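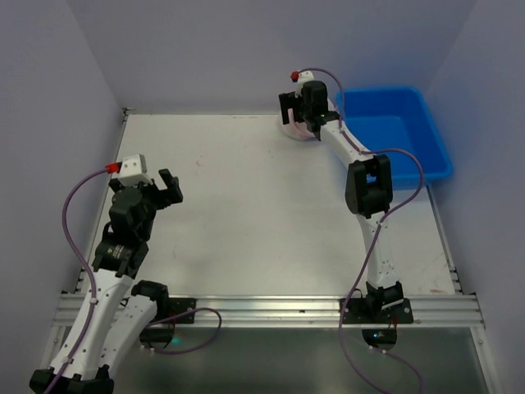
3.2 Shore access and kit handling

Access at Gradlow pier is by agreement with the owners, and slots were short. 19 groups used the slip in August, 8 of them on charter from Civen. Log entries patchy before that. Kit tables at the pier head were scored for clear space only. Most tables fell short of it. Wet gear piled up, cylinders on the ground.

Total dives logged 3,643, the bulk of them from the Maeng side where the shelf drops quickly. Boats over 300 m out were left out of the count. Grotska returned no figures, so its row in the table is blank. Tide times were taken from the harbour board and not corrected, wich matters for the late slots. 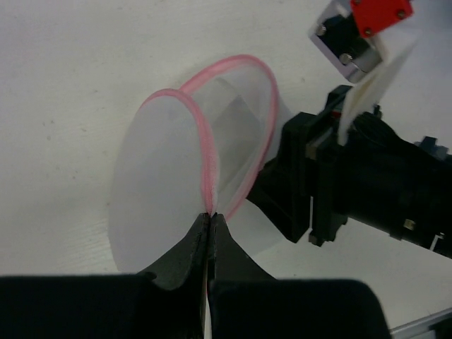 Figure 3. White fabric item with pink edging, held between two black gripper fingers.

Charter skippers were asked the same questions as the shore groups.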